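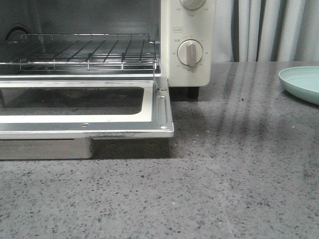
The Oven Is the Easy Bit

Frøydis Öberg has a rule about demonstrations, which is that she won't give one until the kettle has boiled. So I spent the first part of my morning at Totura on a kitchen stool with a mug of tea, hearing a good deal about door hinges before I heard anything about software.

Totura is a small company that writes the layer of code between what a robot sees and what its arms then do. The product is called Rindix, and since November it has been learning its way around a kitchen worktop. The task that week sounded like something you'd ask of a sleepy teenager: take the croissant off the plate and put it in the toaster oven.

"People expect me to say the grasp is hard," Öberg told me. "The grasp is fine. What's hard is knowing when you've got it, and which way round it's lying once you have."

Rindix treats every job as a chain of small promises. One piece of code promises that the oven door is down. Another promises that the fingers are either side of the pastry, and hands over to the next, which closes them. If a promise can't be kept, the chain goes back to the last one that held. It's a homely sort of idea, and I liked it very much, perhaps because I cook in the same way.

Much of this rests on the small camera at the wrist. The fixed camera is good at the oven and the worktop, but for those last few centimetres the software trusts the close view, with the tip of the croissant sitting in the gap between two black fingers. It looks for an outline first and worries about colour later. Those orange and cream stripes gave the early versions terrible trouble, as each band was apt to be taken for a separate object.

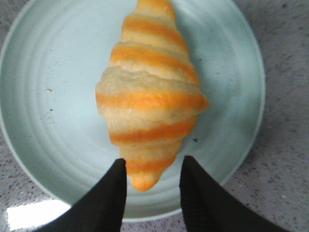

Why not simply program the arm to go to the same spot every time?

Because the plate is never in quite the same spot, and the croissant never lies on it in quite the same way. A fixed path works until somebody nudges the crockery, so Rindix works out a fresh path on each attempt and keeps correcting it as the arm moves.

The correcting is the province of Aslak Holmgren, who came to robots from boat steering and still talks about drift and heading. He showed me his log viewer, a plain grey affair called Tang, where every attempt is laid out as a strip you can scrub back and forth. There were 2,577 attempts in it when I visited, and he seemed to have opinions on most of them. He is particularly fond of the failures, which he sorts by the promise that broke - 188 of them were down to the planner believing the rack was higher than it was.

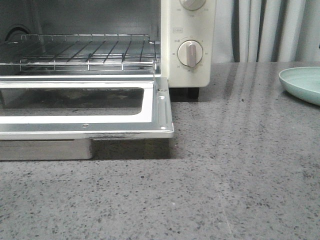
Holmgren's present worry is depth. A depth sensor likes dull, solid surfaces, and an oven is hardly made of those. The lowered door has a bright metal frame round a dark, smudged pane of glass, and the rack is all thin chrome bars with gaps between them, so a naive reading comes back full of holes and phantom edges. His answer is to stop asking the sensor to see the rack at all. Rindix finds the things it can trust, such as the control panel and the corners of the door, fits a simple model of the oven to them, and takes the rack's height from the model.

It's a bit of a cheat, he admits, and a different oven needs a different model. Making one used to take him most of a day. A tool called Dredovov now does the bulk of it from 122 still pictures, and he spends what's left of the morning tidying up by hand and grumbling (his word) about knobs.

I asked them both what happens when the model is wrong. Öberg said the arm is meant to notice. The planner slows down over the rack and expects to feel a very light push at a certain height; if the push comes early, or doesn't come at all, the software stops and has another look. Getting that "light push" right took longer than either of them cares to remember. Set it too gentle and the arm takes fright at its own cable tugging. Set it too firm and, well, croissants are mostly air.
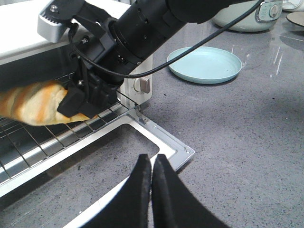

Two arms, one plan

The next piece of work is coordination. With a second hand in the workspace, each arm becomes an obstacle to the other, and a moving one at that. Rindix used to plan for one arm and then fit the second around it, with a lot of polite waiting on both sides. The new planner considers the pair together, and gives each a sort of bubble that the other may not enter without asking.

It's slower to think and quicker to act, Öberg says, and on balance she's pleased. The exception is the space over the open door, which both arms want and neither can easily share. For now there's a hand-written rule that whichever arm is holding food has right of way. Holmgren would like the planner to come to that conclusion by itself. Öberg would like it to be left alone until the autumn - they had clearly had this conversation before, and they had it again while I finished my tea.

She'd also like fewer settings. The configuration file runs to 1,613 lines, a fair share of them written late at night by people who have forgotten what they meant. There's a plan to go through it together, a page at a time, and delete whatever can't be explained out loud. They've got as far as page four.

July 12, 2020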